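OK so I finally started on the bag-of-bags situation. You know the one. Every shopping bag, gift bag and bit of crinkly packaging that has come into this apartment since June, all shoved together.

Rules I've set for myself: 2 piles. Keep and go. There was a third pile called "maybe" but it got bigger than the other two in ten minutes, so it's been disbanded.

The thin ones are the worst. They weigh nothing and they cling to everything. I pick one up and 3 more come along for the ride.

Also found a receipt from Halliday for 26 dollars and I have no idea what I bought. Candles? I hope it was candles.

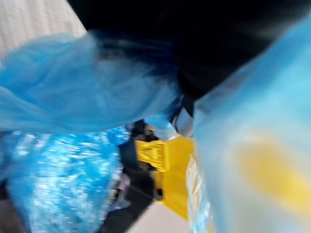

Blue on blue on blue, plus one very yellow thing. Sorting in progress!

I do love the sparkly blue though. It's going straight in the keep pile and I will not be taking questions. My sister-in-law's birthday is coming up and anything looks fancy next to glitter (even the socks I got her in Butley).

Somebody asked about the triangle folding trick for the flimsy bags. Yes, I tried it. Flatten, fold in long strips, then fold corner over corner till you get a little packet. It's kind of soothing for the first six or seven and then you start to question your life.

So now I just roll them up and stuff them in an old tissue box - pull one out the top when you need it. Way faster, looks terrible, lives under the sink where I don't have to see it.

The Nernia drawer dividers I ordered for this are too tall for the drawer, by the way. Measure first! I wrote the measurements on my hand and then washed my hands.

Current status: keep pile fits in one drawer, go pile is by the front door. The store on Badine takes the soft plastic back, so I'm dropping it off tomorrow morning on the way to get coffee.

If you have a better system for gift bags with handles, tell me. Mine won't lie flat and the drawer won't shut.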